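We use cookies to remember your reading settings and to count visits. By continuing to browse you accept this. Manage preferences

How to Choose and Apply to a Graduate Program in Chemistry

Updated 30/11/2024

Most applications to chemistry graduate programs in the United States are due in the winter, for entry the following fall. If you start in October you have enough time to do it properly. The steps below are in the order I would do them, and they apply to both master's and doctoral programs unless noted.

Step 1. Decide which degree you want

A master's degree usually takes two years. Some are coursework only, some require a thesis, and you will often pay at least part of the tuition yourself. A PhD usually takes five or more years, and in chemistry most students admitted to one are paid a stipend and have their tuition covered in exchange for teaching or research work.

You do not normally need a master's before applying to a PhD. If you have a bachelor's degree in chemistry or a closely related subject, you can apply directly. A master's makes sense if your undergraduate record is weak in one area, if you are changing fields, or if the job you want asks for it.

Step 2. Pick an area, loosely

Departments usually divide themselves into analytical, inorganic, organic, physical and biological chemistry. Some add materials, theory or chemical education. You will be asked to tick one or two of these on the form. You are rarely held to the choice, but it decides which faculty members read your file, so tick the area where the people you want to work with are listed.

If you can't choose, go back through your upper-level courses and write down which lab reports you spent extra time on. Then read the abstracts of a few recent papers in that area. You don't have to understand all of them. You are checking whether you want to know how they end.

Step 3. Build a long list, then cut it

Start a spreadsheet with one row per program. Columns I use:

Program name and degree
Deadline
Application fee, and whether a waiver exists
Test requirements
Faculty of interest
Stipend and what it covers
Number of letters required

My first list had 31 programs on it. Cut any program where you can find only one faculty member whose work interests you. That person may move, retire, go on leave or simply not take students in your year. Look for at least three.

A group website that has not been updated in years tells you little either way. Check the publication list instead and see who the first authors are. If students are first authors on recent papers, the group is active. 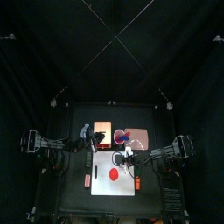
Next, look at instruments and shared facilities. If your project will depend on NMR time or mass spectrometry, find out whether graduate students are trained to run the instruments themselves or submit samples to a staff member. Both systems work, but they are different training. The facility page usually lists hourly rates, and those are charged to the group's grants, so they matter less to you than the waiting time. Ask about the waiting time when you visit.

By the end of this step you should have between six and ten programs. I applied to eight.

Step 4. Write to faculty, briefly

It is fine to write before you apply. Keep the message under 200 words. Say who you are, what degree you are finishing, which of their projects you read about, and ask whether they expect to take new students next year. Attach a one-page CV.

Don't send the same message to several people in one department. They compare notes. If you get no reply after two weeks, send one follow-up and then leave it. No reply does not mean you won't be admitted. In most departments admission is decided by a group of faculty and you join a lab after you arrive.

Step 5. Ask for letters early

You will need three letters in most cases. At least one should come from someone who supervised you in a lab. Give each writer a month, and send them one file with your transcript, CV, draft statement and a table of deadlines in date order.

Two of my programs used the Castico portal for letters and the rest used their own forms. Castico sends its request as soon as you enter the writer's email address, even if the rest of your application is blank, so tell your writers before you type it in. Its messages also tend to land in spam folders.

Step 6. Write the statement

Two pages, single spaced, unless the program says otherwise. A workable order:

Your research experience, starting with the most recent
What you did yourself, and what you learned from it
What you want to work on
Why this department, with faculty named

Skip the story about a childhood chemistry set. Give the research section more than half the space. If a project failed, say what you tried and how you found the problem. Readers on the faculty side have had plenty of failed projects of their own.

Write one full version first and then change the last section for each school. Search the file for the name of the previous school before you upload it.

Step 7. Check the money

Stipends are paid over nine months or twelve, and the offer letter may show only one figure. Work out the monthly amount, then subtract student fees. Ask whether health insurance is included and whether summer support is guaranteed.

Also look for outside fellowships. The Igwe Fellowship and the Flelum travel award can both be applied for before you have an offer. The Utier program funds only students who are already enrolled, so make a note of it and come back in your first year.

Step 8. Submit and keep records

Submit at least 4 days before the deadline. Save the confirmation page as a PDF. Unofficial transcripts are usually accepted at this stage, and official ones are needed only after admission. Check each portal a week later to see that all letters have arrived.

Comments (3)

tarnished_flask
Is a subject GRE still worth taking? Only one school on my list even mentions it, and it says "optional." I scored in the 82 percentile on a practice test.

Site author
I would send that if the real score comes out similar. If it costs you time on the statement, skip it.

benchnotes
The point about Castico is right. Two of my letter requests went to spam and I only found out after the deadline. The department took them late, but I had to call.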